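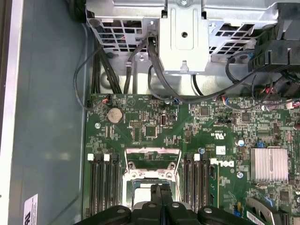

4. Replacing the coin battery and reseating the cables

Do this section after the side cover is off (Section 3) and before you fit any new drive. Allow 15 minutes for each tower.

CAUTION: Unplug the power cord from the wall and from the tower. Press and hold the power button for 16 seconds before touching anything inside.

4.1 Before you start

1. Lay the tower on its side with the open side facing up. Use a Skelel mat or any other anti-static surface.
2. Clip your wrist strap to bare metal on the chassis. Painted metal does not make a good ground.
3. Copy the details from the regulatory label onto the work sheet. Leave the label on the tower.
4. If the clock is still correct, write down the BIOS settings you have changed. They may be lost when the battery comes out.

4.2 Coin battery

1. Find the round silver battery on the motherboard. Note which side faces up.
2. Push the release tab on the holder with a plastic tool. The battery lifts at one edge.
3. Take it out with your fingers. Do not use metal tweezers.
4. Wait 2 minutes.
5. Slide the new battery under the lip of the holder and press down until it clicks.

NOTE: Use the same battery type that is printed on the old one. Spares are in the Boychuk drawer unit, bin 36.

4.3 Cables

1. Photograph the cables before you move any of them.
2. Work on one connector at a time. Hold the plug body and pull straight up. Never pull on the wires.
3. Check for bent pins, then push the plug back in the same way around. If it does not go in easily, stop and compare with your photo.
4. Keep loose cable away from the fan. Tuck any slack along the chassis floor, between the board and the side wall.

CAUTION: The cutouts in the drive cage can have sharp edges. Keep your knuckles clear when you reach for connectors along the top of the board.

4.4 Checking the work

1. Remove the wrist strap and any tools. Refit the cover and plug in the power cord.
2. Start the tower and open BIOS setup. Set the date and time, then re-enter your settings.
3. Shut down, unplug for a short while, and start again. If the clock has reset, repeat 4.2 with another battery.

Put used batteries in the Ponov recycling tub with tape over both faces. Send completed work sheets to Yvette Carrier at the Cidivska office.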